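About Skarnell

Skarnell is a TV listings and recap site for people who watch a lot of daytime and breakfast television. We cover morning shows, quiz programs, cooking segments, local magazine shows and the evening repeats that fill the gaps between them. We started as a mailing list and became a website when the list got too long to send by hand.

The site was set up by Ildikó Juhász and Ashton Dunstan, who met while working as loggers at Perkisholm, a company that kept written records of live broadcasts for production offices. A logger watches a program as it goes out and notes down who spoke, when, and what went wrong. Ildikó did the early shift, which began at 4:30 in the morning. Ashton did afternoons. Their first newsletter went to 600 readers, most of them former coworkers and their families.

What we publish

Each weekday we post a short recap of the main morning shows, usually by 11 a.m. A recap says who presented, who the guests were and what people will be talking about. If a presenter is away, we say who is standing in. We do not guess at the reason unless the show has given one on air.

We also keep an archive of presenter line-ups. It has 2566 entries at the moment and covers 1362 separate editions in full, with the rest partly filled in. Readers send us corrections most weeks and we are glad to have them – old regional programs are hard to check, and the printed listings were often changed after they went to press.
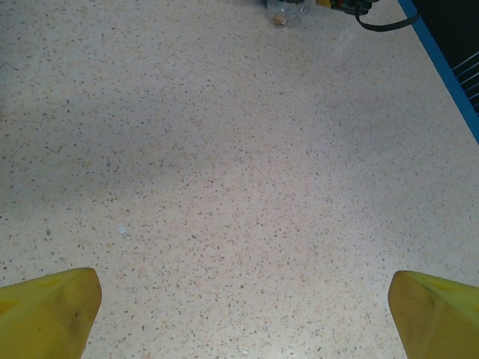 Longer pieces come out twice a month. These have covered how a running order is put together, why quiz shows film several episodes in a day, and what a floor manager does during a live interview. Vicente Ojeda edits them. He worked in studio sound before he joined us and still writes the column on theme music.

Who we are

Ildikó Juhász – editor
Ashton Dunstan – recaps and daily schedule
Vicente Ojeda – features
Tamás Nyitrai – archive
Szabolcs Medve – website and reader accounts

How we are paid for

Skarnell is owned by its 2 founders. Our money comes from reader subscriptions and from licensing the archive to Trevex, which uses it in a program guide. Trevex has no say in what we write. We do not take payment from broadcasters or agents for coverage, and we return gifts. The recaps are free to read. Subscribers get the full archive search and the features a week early.

Corrections and contact

If we get something wrong, we fix the page and put a note at the bottom with the month of the change. Please use the contact form and include the name of the program and the channel. Archive questions go to Tamás, who answers them in the order they arrive. We cannot pass messages on to presenters or get you audience tickets.

Our mailing address is Skarnell, second floor, Takács Building. The office is open from 8 a.m. to 3 p.m. on weekdays and is closed for the last two weeks of August.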